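25th September, by Malte Lindemann
4 min read

I have folded the same blue thing on the same green bed so many times that I now have opinions about fitted sheets. The main one is that they should be banned from bedrooms where anyone is trying to teach a machine anything. You pull one corner tight and a ridge shows up in the middle. You smooth the ridge and it moves toward the headboard, where it waits for you.

For those who missed the post in March: I signed up to collect folding examples for Sternilo, a small outfit in Varnlow that wants a learning system to handle laundry. They send you a pair of hand-held grippers and a thick document of instructions, most of which boil down to "do it normally." Then you do it normally, holding two plastic-feeling bricks with jaws, and find out you have no idea what normally means.

The target for the whole project is 4000 folds. My share is smaller than that, thank goodness, but I'm on the hook for 29 a day, and a fold only counts if both grippers stay awake from start to finish. I check for the green light before I start. I also check it halfway through, which you're not supposed to do, because looking away from the cloth is apparently a bad habit to pass on.
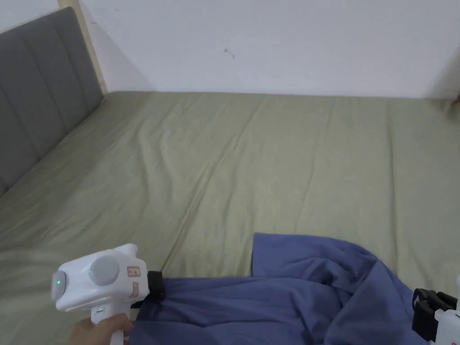 The part I'm worst at is the first grab. With fingers you sort of rummage until you find an edge. With a jaw you have to commit. Pinch too deep and you pick up two layers, and then you're dragging a wad across the mattress like a dog with a towel. Pinch too shallow and the edge slips out the moment you lift. Friederike Rathjen, who checks my uploads, sent seven of them back last week with the same comment on each: "hesitation." I wrote back that hesitation is how I do everything. She said to please redo them.

To be fair, she has a point. If I dither over a sleeve for ten seconds, the system learns that dithering over a sleeve is part of folding – and somewhere down the line there's a robot standing over a bed, thinking about its life. One of me is enough.

What they do want is mess. Every attempt has to start from a different heap, and it turns out to be surprisingly hard to drop a piece of cloth carelessly on purpose. After a while all my heaps looked like the same heap. Zuzanna Jakubowski, who is doing towels for the same project, closes her eyes and throws. I tried that and had to fetch it from behind the bed.

My folding by hand has gotten worse, by the way. I did my own laundry last night and pinched everything between thumb and one finger like a lobster. Eleven more days of this, then they switch me to pillowcases.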